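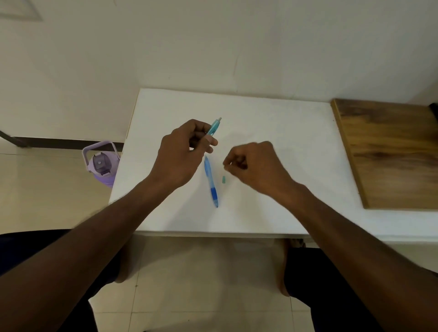 Pens on a white table: sorting and testing with Corina Haslinger

Search Enter keywords Go

July, by Rainer

Corina Haslinger checks writing instruments for Clurside, a small stationery reseller, and does it seated at a plain white table against the wall. "White shows up ink specks and bits of broken clip," she says. "On brown wood I miss them."

Each item gets 4 checks: barrel, clip, grip and point. Barrels are examined for hairline cracks, which in translucent plastic show best when the pen is held at a slant to the light. Grips are twisted by hand. "If the rubber turns on the barrel, I reject it — glue doesn't last."

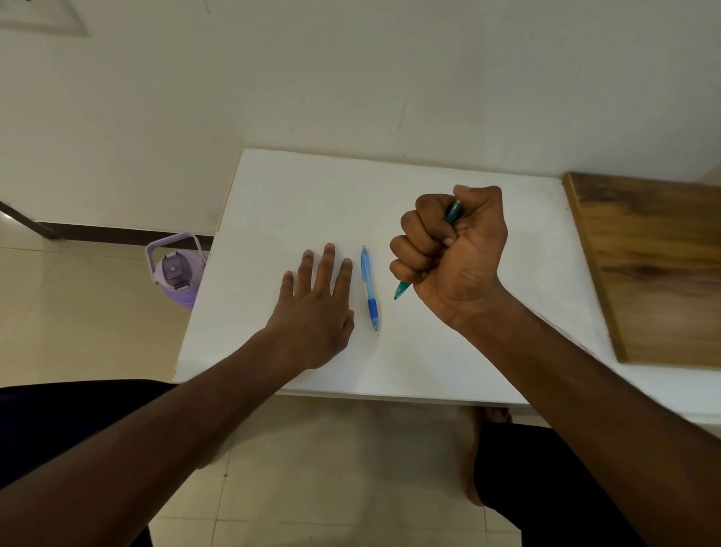
Teal pen in the right hand, light blue mechanical pencil on the table.

Mechanical pencils take longer. Haslinger extends the lead by 5 clicks, retracts it and repeats. A lead that slips under light pressure usually means a worn chuck, and she does not try to repair one. Batch 1442, returned through Hivside, had 8 rejects, mostly for loose grips.

She keeps one item in the hand and one waiting. "More than that and I lose track of which I've done." Results go into a notebook by batch number, and are typed up at four o'clock.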